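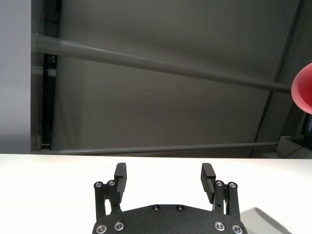

Which tumbler do we use for the leak and rim checks from now on?
The pink plastic one from the Wornico sleeve, the plain tapered shape with no print on it.

Sep 16, 2022

Cup checks, continued from the January sheet. The sleeve is 25 cups, all the same mold as far as I can tell. Ciarán Lynch had been pulling from two sleeves at once, so some of the older rows may be Plinus cups. I have marked those rows with a P and left the values alone.

Rim first. The lip on these is rounded. Ran a fingertip around each one, then a strip of tissue. Tissue snagged on two, both at the mold seam. Set aside in the tray marked REWORK. Efthymia Koutsoukos wants them kept with the sleeve label, so the label is in the tray too. The rest are acceptable for drinking use.

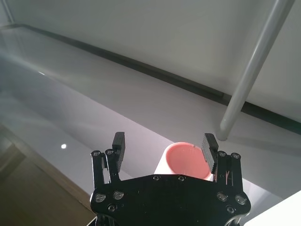

Fill volume next. Filled to 5 mm under the lip on the Brekia balance, water at room temperature. Mean 167 mL. Spread is small enough that I stopped recording individual cups and wrote the high and low on the sheet. Balance was zeroed between cups. Its left foot is short again and needs the shim.

Leak check: filled, stood on dry blotting paper, 15 minutes. No spots on the paper. Used the gray tray because blotting paper curls on the white top and the cup sits at an angle.

Color. The inside reads darker than the outside under the overhead light, more coral than pink. Ita Madigan asked if there were two layers. Cut one cup down the wall and it is a single layer, same color through. The darker look inside goes away on the flat cut piece, so I put it down to the curve of the wall. Entered as "salmon, one color" on the sheet.

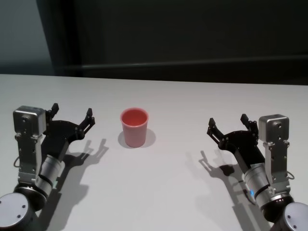 Pink cup, upright and empty, on the white top. Shadow falls to the right and behind.

Shadow matters for the wall readings. With the gauge on the shadow side I misread the scale twice. Turn the cup, keep the gauge on the lit side. Wall thickness taken at three heights on 11 cups, all thinner at the rim than at the base. Values are on page 2 of the sheet.

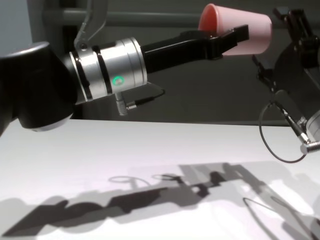 Base readings are easier with the cup on its side. Standing up, the gauge arm does not reach the floor of the cup without touching the wall. Fahy gauge only, the other one has a worn tip.

Washing: warm water and a drop of soap, drain upside down on the rack. Do not use the scouring pads, they haze the plastic. Deirdre Mac Mathúna has one hazed cup on her desk if anyone wants to compare.

To do:
Redo the P rows with cups from this sleeve.
Shim for the balance foot.
Ask Fionnuala Dunne if she still wants stacking height. I have not measured it.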